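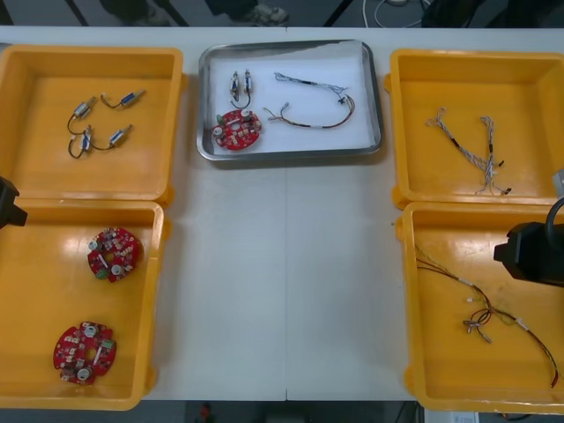
Fernanda Valente asked why a torch goes dim before it goes out, and whether the electricity leaks away.

It does not leak. A battery holds chemicals, and the chemicals hold energy. When the torch is switched on, a reaction starts inside the battery. The reaction pushes tiny particles called electrons out of one end, through the bulb and back in at the other end. As the chemicals are used up, the push gets weaker. A weaker push means less light.

What is the push called?

The push is called voltage and is measured in volts. A new AA battery of the ordinary kind gives 1.5 volts. Two of them placed end to end, facing the same way, give 3 volts. If one is put in backwards, the two pushes cancel out and the bulb stays dark.

What is a circuit?

A circuit is a closed path for electrons. It must start at one end of the battery and finish at the other. A gap anywhere in the path stops the flow everywhere at once. A switch is a gap that can be opened and closed.

Why are wires covered in plastic?

Copper lets electrons move easily, so it is called a conductor. Plastic hardly lets them move at all, so it is called an insulator. The plastic coat keeps the electrons on their path – and keeps two bare wires from touching. The colours of the coats help people tell one wire from another.

What is a short circuit?

If a wire joins the two ends of a battery with nothing else in the path, a very large current flows. The wire and the battery can get hot enough to burn skin. Never do this.

Can all batteries be charged again?

No. In a rechargeable battery the reaction can be run backwards by a charger. Some types can be charged 300 times or more before they wear out. Other batteries must never go in a charger. Look for the word "rechargeable" on the label.

Used batteries do not go in the household bin. Take them to a battery collection point.

Next page: Magnets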